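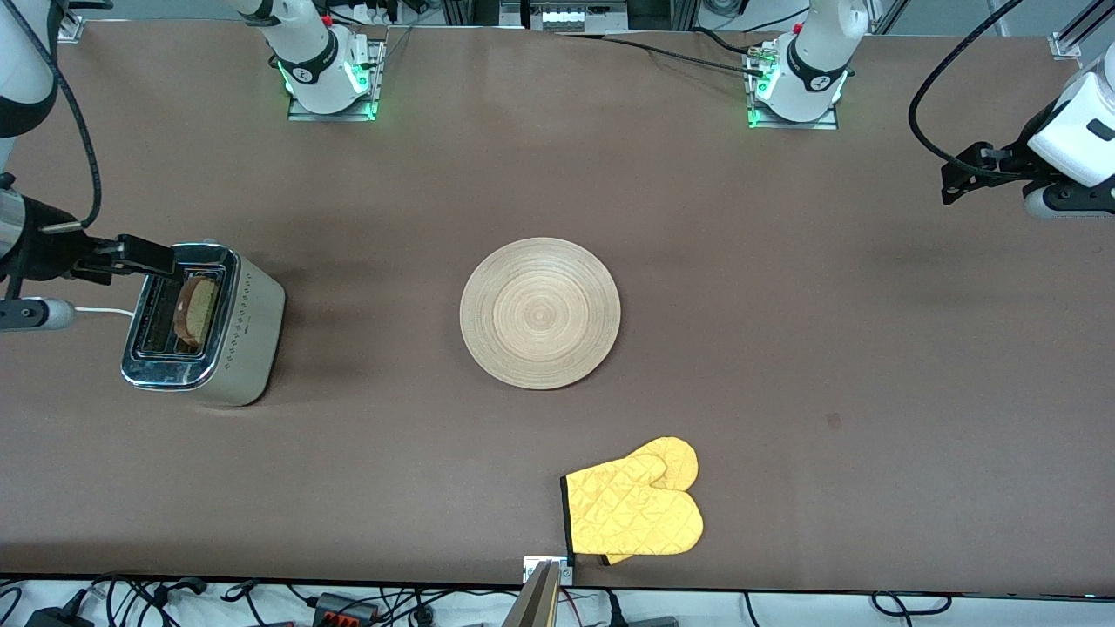 Toast station at the Karnwood breakfast kitchen, right arm's gripper on the toaster

toastrack40
So our kitchen got its two arms in September and I have to gush a little. We do 100 breakfasts before 9 am and I used to spend the whole morning walking back and forth to the bread. Now I plate eggs and talk to guests (I know their names!) while the arms work on toast. Fudska set it up and let us pick which jobs to hand over first. Best thing to happen to my feet in years.

barrera_line
Glad for your feet, but what happened to the hours? At our place the early shift went from 4 people to 3 the month after the machines came in.

toastrack40
Fair question. Same crew, same hours so far. The prep person is learning to run the arms and got a raise for it.

Zunurcombe
"So far" is doing a lot of work there. Get it in writing. Also a person can do toast while doing five other things.

toastrack40
I can, and I burned plenty of it that way lol. It's slower than me, no argument. But I'm not the one standing there – that's what changed my day.

mittens50
Are those yellow mitts for you or for the arms? We went through 50 pairs last year, so I'm curious.

toastrack40
For us! I still pull the hot trays myself.

barrera_line
OK, the raise part I like. Ask if everyone gets a turn at the training though. With us it was one guy, and when he's out sick we're all back on toast.

toastrack40
Ooh, good one. Bringing it up at the 2 pm meeting.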